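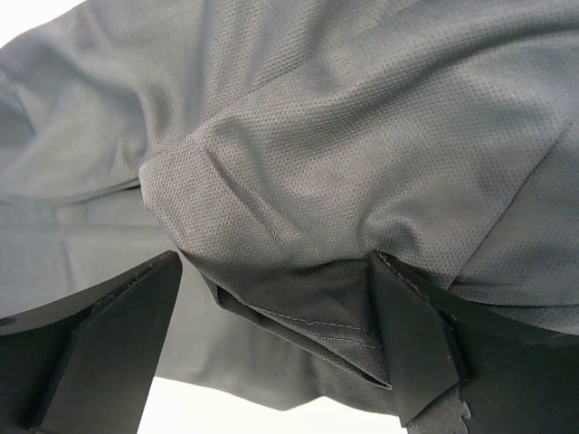 Shed & Workshop Builders > Automation > Small arms and grippers

Thread: Home arm for sorting and folding washing, finger trouble

Started by kastriot_s, 17/02/2018

kastriot_s
I've been building a small arm in the spare corner of the shared workshop at Gitcombe and I'm stuck on the fingers. The arm is a five-joint hobby kit with the shoulder servo swapped for a bigger one. The job is to pick one garment out of a heap, lift it clear and drop it in the right pile. Folding can wait.

Rigid things are fine. Cloth is where it goes wrong, and sports tops are the worst of the lot. My test piece is a grey mesh one with tiny holes all over. If the fingers close on a single layer of the mesh it slides out on the way up. If they get hold of a seam it usually stays put. I did 100 lifts last night and kept a tally. 17 drops, nearly all of them on plain mesh with no seam in the grip.

Fingers are black, angular, matte with no pads. Camera sits at the wrist looking down past the tips.

Questions are whether to put rubber on the tips, and whether anyone has had luck getting the camera to find seams.
Kastriot Softić

plumbline
Rubber. Cut up a bicycle inner tube, glue it on, done. I wouldn't touch the camera side until you've tried that.

Oddsocket
Disagree with plumbline. I had inner tube on mine for a year. It grips well but it doesn't let go, and you end up with a sleeve hanging off one finger while the arm swings over to the pile. Thin silicone sheet with a bit of texture was better for me.

plumbline
Were you opening the fingers fully? Mine open a good way and shake twice. Never had a sleeve stick.

Oddsocket
Fully open, yes. No shake. Might be the difference, but I don't want a machine that has to shake things off.

marl_pit
What closing force are you using? If it's a servo driven to a fixed position then the force depends on how much cloth is in there. One layer of mesh is almost nothing, so the fingers reach their stop before they've squeezed anything. A seam has several layers folded up together, so you get a proper pinch. I'd bet that's most of your 17.

kastriot_s
Fixed position, yes. I hadn't thought of it like that. The stop is set so the tips just about touch. I can take it further in but the servo gets hot if I leave it there with nothing between the fingers.

marl_pit
Put a spring in the linkage. Then you can command it past closed and the spring takes up the rest. Doesn't need to be strong.

Hetty_B
We did cloth handling in the Clovach group build and I'd go at it from the other end. Don't look for the seam, push down into the heap a bit before you close. The cloth bunches up between the fingers and you get a thick fold whatever part of it you land on. Costs nothing, it's a change to one number.

kastriot_s
How far down?

Hetty_B
Depends on the heap. We used a finger's depth on a soft surface and less on a bare bench. Go slowly the first few times or you'll bend something.

tamworth9
Pushing down picks up two garments at once, in my experience. Fine for moving a heap, no good for sorting.

Hetty_B
It does sometimes. You weigh it or look at it after the lift and put it back if it's wrong. Still quicker than hunting for stitching with a cheap camera.

tamworth9
I'd still rather look for the seam. Stitching on grey mesh is thin and low contrast, I grant you, but the ridge where the panels join throws a shadow if you light it from one side. If your light is soft and even you lose that. Try one lamp low down.

kastriot_s
My light is very soft at the moment, a diffuser over a strip, and a white board under everything. Most of the labelling I've done is with that light so I'm not keen to change it. I have 411 frames labelled by hand and 329 of them are that same top.

marl_pit
Then your set is mostly one garment and you'll have to do more anyway. Change the light now.

plumbline
Agree with that.

kastriot_s
Update. I've done the spring (from an old Başaran door latch, bit stiff) and Hetty's push down. Left the tips bare so I can tell what's doing the work. Another run on the same heap gave four drops. It did bring up two garments together on roughly one lift in ten, so tamworth9 has a point as well.

Next is silicone on one finger only. The lamp will have to wait until March as somebody at Urnamport has my good one.

Oddsocket
One finger only is a good idea. Put it on the one that moves.

plumbline
Put it on the fixed one. And try the inner tube while you've got the glue out.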